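Notes from the simulation cell: setting up the banana grip again

Last month we told you that the Arkitton picking line will get soft fruit in May. Before the real arm touches any fruit, we set up the same cell in simulation, and this took us more time than we planned. I write down the main points for the colleagues at Zikau who will do the same work.

We started with the arm alone. There is no table and no floor in the model yet, only the arm, the hand and one banana. In the old file the fruit was defined with its center as the pick point, and the arm had to turn the wrist a lot to reach it. We moved the pick point to one end, so the fruit hangs down from the hand.

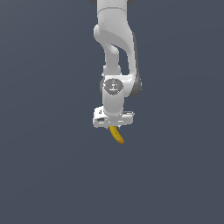
After this change we ran the hold test 337 times at different wrist angles. Please keep the wrist between 70 and 90 degrees for the first runs. Outside of this range our file gives a joint warning, and it is easy to think that the grip is wrong when only the angle is wrong.

The next problem was the offset of the hand. It was still the value from the Fedar gripper, which is shorter. I recommend to check the offset each time you open a file from another person, and to look at the hand from more than one side.
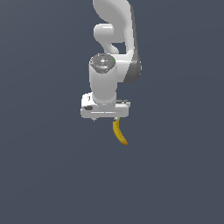

The simulated arm with the banana hanging below the hand.

Then we looked at the contact. The finger shapes are kept very simple, with flat faces, so that the calculation stays fast. The banana has a finer mesh. If the two do not fit well, the fruit starts to shake in the fingers. We set 15 solver steps for each contact and the shaking became much smaller.

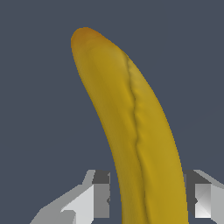
Close view of the banana and the two gripper fingers.

The corrected file is in the Nugroho folder, together with the old one. Please do not delete the old one, we still need it to compare the joint warnings.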